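3.2 Handling of reusable bags between purchase and second use

The household survey was designed to record what happens to a reusable bag after it leaves the shop, a stage that earlier work on carrier bag charges has mostly left aside. Sales figures show how many bags are bought. They do not show how many are carried back. We therefore asked each household in the two study towns, Grivbridge and Navarro, to keep a bag diary for four weeks in August, with one line for every trip on which goods were brought home.

A total of 700 households returned a diary. Of these, 447 were complete for all four weeks and form the main sample. Partly filled diaries were kept for the descriptive tables but left out of the regression. The complete diaries list 2910 shopping trips, and a reusable bag was used on 2276 of them. Bags were entered by material (cotton or canvas, woven plastic, other) and by where they had been stored since the last trip. 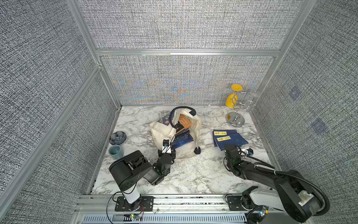
Storage place was the strongest single predictor of reuse. Bags kept in a car or hung by the front door were taken on the next trip far more often than bags folded into a kitchen drawer, and the difference held after we controlled for household size, distance to the nearest shop and whether the trip had been planned. Bags kept inside another bag — a common habit in both towns — behaved much like those in drawers.

Material had a weaker effect. Canvas bags were reported as easier to fold and wash, woven plastic as better for heavy or damp goods. Respondents in Grivbridge, where the main supermarket sits at the edge of town, leaned towards the larger woven type. In Navarro most trips were made on foot and smaller cloth bags were preferred. We did not weigh the loads, so the link between load and choice of bag rests on what respondents wrote.

Washing was entered in a separate column. Many households left it blank throughout, and we treat a blank as missing and not as "never washed". Damgaard's coding rules for open answers were applied to the remarks column, with one change: "lent" and "given away" were merged, as the diaries seldom made the difference clear.
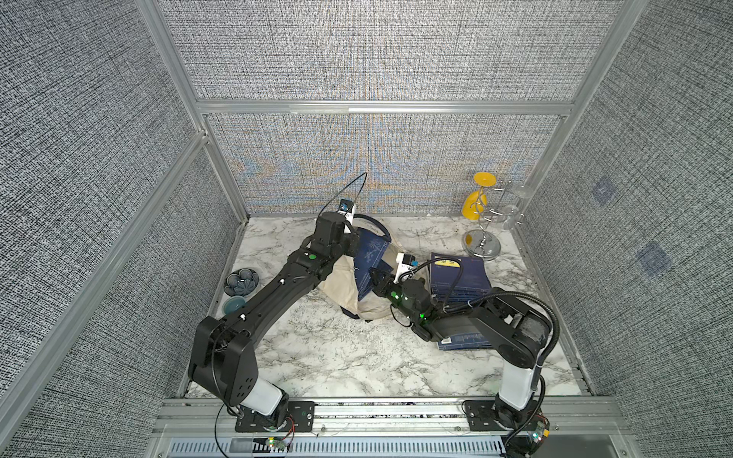

Two limits should be noted. First, keeping a diary may itself remind people to take a bag, which would raise the reuse rate in the early weeks. A check by week showed a slight fall between the first and the second and no clear trend after that. Second, unplanned trips are likely to be under-reported. Small purchases on the way home from work are easily forgotten by evening, and they are also the trips on which a new bag is most often bought. The rates given in Section 4 should be read as upper bounds for both towns.

Figure 3. Share of trips made with a reusable bag, by storage place and town (complete diaries only).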